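4.2 What people keep by the bed

Readers who have followed us through the survey design in the previous section will already know that we came to the question of bedtime by a rather roundabout road. Our first interest was in evening meals, and it was only while reading through the free-text answers from the Tekdale households that we saw how often people wandered off the subject of supper and began telling us, at some length and with evident feeling, about how they get themselves to sleep. We let them wander. By the time the second round of booklets went out in April, the bedtime questions had grown from a single line at the foot of the last page to a full page of their own, and we were very glad of it.

In all, 2,123 booklets came back to us in a state we could use, from the four towns of Tekdale, Imisar, Rallis and Dakia. We had hoped for 2,000, and we would like to say again how grateful we are to everyone who sat down with a pencil at the end of a long day. The bedtime page was filled in with unusual care. People crossed things out and corrected themselves, wrote up the margins, and in several booklets carried on over the back cover.

The page asked for three things: the time the person usually turned out the light, anything they did in the hour before, and anything they took or drank to help them along. It is the last of these that concerns us here. Warm milk, herbal tea and a small glass of something stronger all appear, as one would expect. So do supplements bought off the shelf, and melatonin was named in this group often enough that we gave it a code of its own (Figure 3). We did not ask about prescription medicine, which seemed to us a private matter between a person and their doctor, although a fair few people told us anyway, and we have left those answers out of the tables. 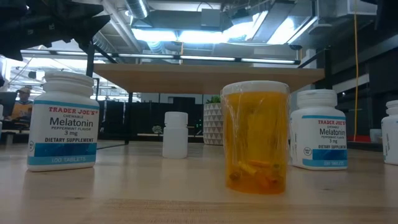
Figure 3. Over-the-counter melatonin, chewable tablets, 3 mg, peppermint flavor, with other bottles.

Does it matter what time a person takes a sleep supplement, or only that they take it?

In our booklets the hour seemed to matter a good deal to the people writing. Those who took a supplement at the same time each evening described their nights as settled far more readily than those who reached for one only after lying awake. We would be careful with this, of course, as a person who keeps to a regular hour for one thing very likely keeps to a regular hour for others, and we have no way of pulling the two apart from what we collected.

That last point deserves a little more room, and we are indebted to Sânziana Coman for pressing us on it when she read an early draft. Her suggestion was to set the supplements aside altogether for a moment and look only at the time of lights-out, comparing people who gave a single time with people who gave a range ("ten, or eleven, or whenever the film is over," as one Rallis father put it). When we did this, the same pattern came up again. People with a single time were more content with their sleep whether they took a tablet, drank a cup of tea or did nothing in particular. The Dakia answers were the one place where it was faint, and we suspect the shift work at the Dakia cannery has something to do with that, though the booklet did not ask about employers and we are going on what people chose to mention.

There were also 63 booklets in which two people in the same house had filled in the page together, in two different hands. We had not planned for this and were at first inclined to put them to one side. In the end we kept them, coded each hand as its own answer, and marked the pair. They make lovely reading. One partner will write that the light goes out at ten, and underneath, in the other hand, comes a gentle correction. Where the two disagreed by more than an hour we did not try to decide between them, and these pairs are left out of the comparison of times but kept in everything else.

A word about wording, before we turn to the weekday and weekend answers in Section 4.3. The first round of booklets asked what people took "to sleep," and the second asked what they took "in the evening to help with sleep." The longer wording brought in many more drinks and hardly any more tablets, and for that reason the two rounds are shown separately wherever drinks are discussed.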